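March, a little after nine in the evening

Did the toys tonight. I have been meaning to do the toys for so long that the meaning-to had become a kind of hobby, with its own guilt and its own snacks. The rule I set myself over dinner was that everything soft had to be looked at properly before it went in a box, and that looking at it properly did not include naming it.
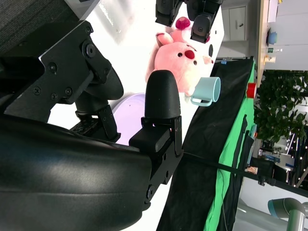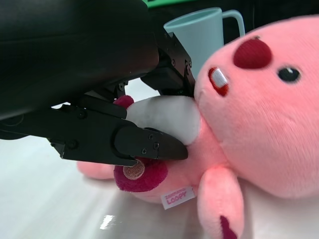 The pink one, both times.

So, the pink one. The second picture does her more justice, with the nose and the one tooth. She is Loopy, a beaver, and I can say that with confidence only because I once called her a bear in company and was corrected by a child who has not trusted me on any subject since. In my defense, put her on a white table under a strong light and she is mostly a pink face with ears. The tooth is the giveaway. It is stitched on and outlined in red, and once you have noticed it you can't look at the rest of her without feeling she is about to ask you for something.

I had her down for the Hesdale box. Hesdale is the thrift store out past the car wash, and they take soft toys if they are clean and have all their eyes, a standard I would struggle to meet myself some mornings. Their sheet says no more than four to a bag, tied, with nothing that makes a noise. I did one bag of four without any trouble at all. A rabbit, an owl, a whale, and something in a vest. I felt nothing. I was a machine for putting whales in bags.

Then I got to her and stood there picking fluff off her head for the length of a radio segment on gutters.

The trouble is that I remember buying her. She came from Bouazza, the gift place next to the dry cleaner, the year we were all sick through the holidays and the only shopping anyone did was whatever could be reached on the way back from the pharmacy. I wanted a card. I came out with a beaver. She spent that whole January on the back of the couch watching us cough, and I have to say she looked better than any of us.

That is the sort of thing I was supposed to be avoiding by having a rule.

I put her in the Maybe pile. The Maybe pile has five things in it now, which for me is restraint. Last time I did this, the Maybe pile was the size of an armchair and I slept in the same room as it until summer.

The boxes are another matter. I bought Arker ones, flat-packed, because they were supposed to fold up without tape. They do fold up without tape. They then quietly fold down again without tape while you are in the kitchen. I have used tape. The lids bow in the middle and I've had to weigh one down with the big atlas, so anyone who wants to know where Bolivia is will have to wait until pickup.

Also spent a while on the Clurkis app, where you list things and strangers offer you less. A used plush with a tag got 359 views on there and no offers, which I find hard to picture – all those people stopping, looking, and moving along, as if at a very small museum. I closed it before I could start composing a listing. "Pink. One visible tooth. Has opinions." There is no category for that, and postage would be more than she cost.

What still needs doing: the basket under the stairs, the bag of doll clothes with no dolls to go with them, and the shelf I have been pretending is decorative. I'm leaving the puzzles. I don't have it in me to find out which ones are complete.

Ten o'clock now and my knees hurt. I went past the Maybe pile on the way to switch off the light and moved her to the top so she wasn't face down under the giraffe. Purely for the sake of the fabric. Will decide tomorrow, after the bins.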